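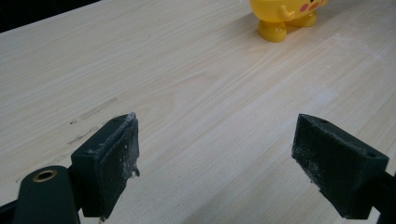 Hand gripper pads: clean, reface or replace?

grotano_bench
Question about finger pads on the hand-held gripper. Both inner faces have picked up whitish dust and the left one is frayed along its leading edge. Light pieces have started to slide when I close on them. I wipe with a damp cloth every 300 grasps. Do you swap the fingers at this stage or just the pad surface?

Maeve Quinlan
Wipe first, then look again. Isopropyl on a lint-free rag, two passes, and let it dry before you close the fingers. A damp cloth only moves the powder around. If the edge is still fuzzy after that, the pad is done.

nutsugah
Disagree on the alcohol. We used it on our Zakcombe pads and they went hard and shiny inside a month. Dish soap and warm water, then a stiff toothbrush. Takes longer but the grip comes back.

Maeve Quinlan
Depends what the pad is made of. Mine are cast urethane and I've had no trouble. OP, what are yours?

grotano_bench
No idea, they came with the unit. No label on them.

nutsugah
Then soap.

drastine2
Clean the table too. You've got smudge streaks near the left finger and pale powder patches over toward the right. If you scrub the pads and put them back down on that, you'll be wiping again by lunch. I vacuum with a brush head and then wipe along the grain.

grotano_bench
Fair. I had only been doing the fingers. Is there any point in checking alignment while I'm at it?

drastine2
Yes. Close on a strip of paper at low force and pull it out from each end. If one end slips and the other holds, the fingers aren't parallel. Loosen the finger screws, close on a flat block, tighten again. I do this every 14 days.

Maeve Quinlan
14 days is a lot for a hand tool. I check when I change pads and that's it.

drastine2
Mine gets dropped.

grotano_bench
Update. Soap and toothbrush on both, vacuumed the table, paper test fine at both ends. Light pieces hold now, but the frayed edge is still frayed. Ordered a new pair of pads and will fit them when they come in. Took 35 minutes altogether, mostly drying.

nutsugah
Do both sides when they arrive, even if the right one looks okay.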